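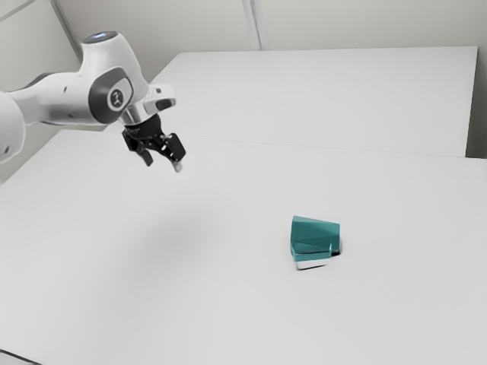 *White arm with a two-finger gripper over a white tabletop (render).*

**To:** Daichi Kamata, Hengate Fund
**Re:** Prekcombe listening project, progress to October

The compilation is mastered and the first pressing of 200 is sitting in Kuroda's stockroom. So far 147 have gone out. That sounds better than it is, as most of those went to people who had already paid for them in spring, and I would not read it as new interest in the bands.

Streaming is at 2763 plays across all tracks. Hornix, who handle our distribution, call this "strong early traction." I asked them what weak traction would look like and have not had a reply. Nearly half the plays are for the opening song, and I suspect a lot of listeners never reach the second.

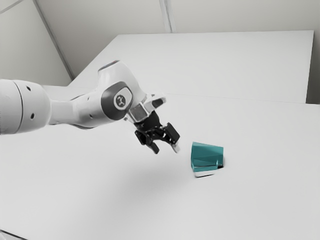 *Page last changed: Monday, 4:40 pm*

The live nights are the part I can defend. Attendance held up, the sound was better once we moved the drums off the riser, and two of the younger acts have been booked elsewhere on the back of it. We still pay for a door person we may not need.

The plan promised 15 acts by year end. We have 11 signed, and one of those has changed singers twice. I'd sooner stop at 12 than pad the list with solo side projects.

The remix EP is on hold. I was never convinced anyone wanted it - the budget line can go to rehearsal room hire if you agree. Please let me know before the next payment is released.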